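Todus Two-Arm Bench Kit
From the Nondesmont shared workshop, for home builders and small groups

Hello and welcome to the page for the Todus kit, which is the thing most of you write to us about. Todus is a pair of arms, a pair of grippers, the cables between them and a very patient setup guide, all meant to be put together by people who have a spare corner of a room and a few evenings. It started as our own build, on our own floor, and Léonie Gautier kept notes the whole way through because she was sure we would forget which screw went where (we did, more than once). Her notes grew into the guide, and the guide grew into this kit.

We sell it as a full set or as a parts set for folks who already own arms and would like the grippers, mounts and software. If you are not sure which one you need, please read to the bottom and then drop us a line. Sunee Somboon answers most of the mail and she would much sooner talk you out of the bigger box than have it sit in your closet.

What people use it for

Mostly cloth! We did not plan it that way. Yusri Raju wanted a project that was soft and safe to drop, and clothing is cheap, washable and found in every house. It is also far harder to handle than a wooden block, and a shirt will teach you more about your grip settings in one evening than a week of stacking cubes. Some owners sort toys, some pass tools across a table, and one very kind customer writes to us about potting seedlings – we would love to see that one day.

You do not need a lab for any of this. A folding table, a tiled or wooden floor that doesn't wobble, a clothing rack if you want to work with hangers, and enough room to walk behind the arms will do nicely.

The kit at work

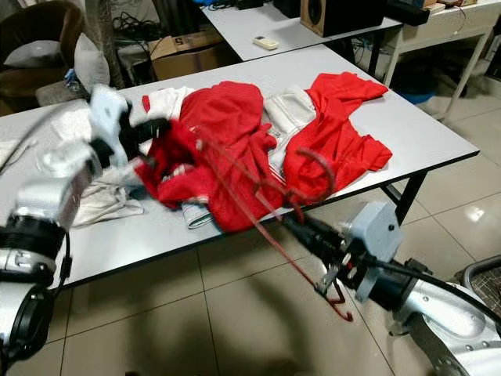
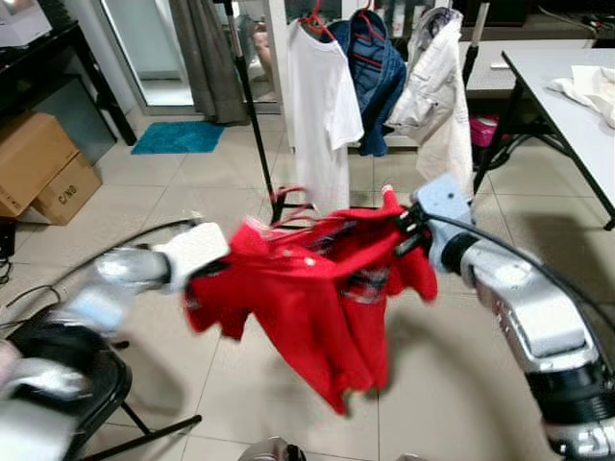
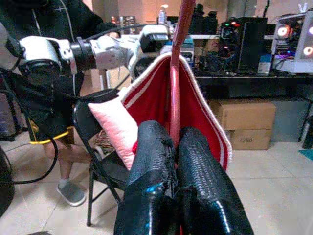
Work with red fabric on our tiled floor, using two arms.

What comes in the full set

Two arms, left and right, with the joints already assembled
Two grippers with a spare set of fingers
Textured finger covers, in a bag of 12
Wrist camera mount, small
Power supply and main cable set
Printed guide, with Léonie's notes left in the margins

What you will want to have already

A computer with a decent graphics card, a sturdy stand or post to carry the arms, and a table you don't mind scratching. The parts set leaves out the arms and the power supply and is otherwise the same. Clamps are sold separately by Intarasuk, who make the ones we like best, though any solid clamp will hold.

Putting it together

Start with the stand, and please do get it level before you hang anything on it. Lachlan Tamihana built his first one by eye and spent most of April chasing a drift in the left arm that was nothing more than a short leg. After that come the arms, then the wrists, then the cables. Leave more slack in the cables than looks right to you, then move each joint by hand through its whole range with the power off. If a cable pulls tight anywhere, undo the last tie and give it a bit more.

The guide has 11 chapters, and you can stop for the night after any of them without leaving something half fastened.

Caring for the grippers

Wipe the finger covers with a damp cloth when lint builds up. Change them when the edges start to fray, as loose threads like to catch on buttons and zippers. Spare covers are in our shop under Amus, the old name for the gripper, which Ultan Keane keeps promising to change.

Ordering

We pack each set by hand, so please allow a little time. The deposit for the full set is 300 dollars, and we will return it if you change your mind before we pack. Pickup from the workshop is free, and you're welcome to stay and try the arms on a shirt of your own before you load up the car.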